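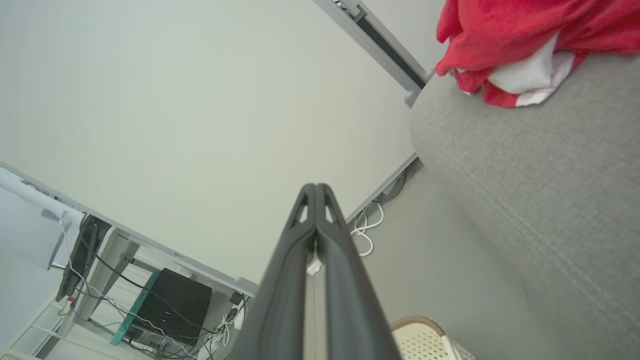 The red fleece blanket on the sofa in the sitting room at Pimden, with one of the woven baskets close by.

Blanket appeal warms up the sitting room at Pimden

Visitors to the Pimden community rooms will find it a good deal cosier this winter, thanks to a blanket appeal that began in December and has gone rather better than anyone dared hope.

The sitting room, with its plain pale walls and light grey sofa, has always been a bright and tidy place to spend an hour, but it did feel chilly once the afternoons drew in. Wanda Haddad, who runs the weekly reading circle, put a note up by the front door asking whether people had a spare blanket at home, and within a fortnight 50 had been handed in (some of them beautifully knitted, and one big enough for a double bed!).

"I thought we might get a handful, and I'd have been very pleased with a handful," she said. "People kept coming up the path with carrier bags, and of course they all wanted a cup of tea and a chat as well, so it took up most of my month."

A cake sale and raffle held alongside the appeal raised £1,395, and part of that has already gone on storage baskets and a good wash for everything that came in. The rest will be put towards thicker curtains, with Itsuki Kikuchi kindly offering to do the sewing.

Anything left over once the room has what it needs will be passed on to families nearby, and Vaughn Zamora has two lists on the go for those who would like one delivered.

The room is open each afternoon until 5pm. Blankets can still be dropped off at the front desk, clean and dry please, and labelled with a name if you would like yours back in the spring.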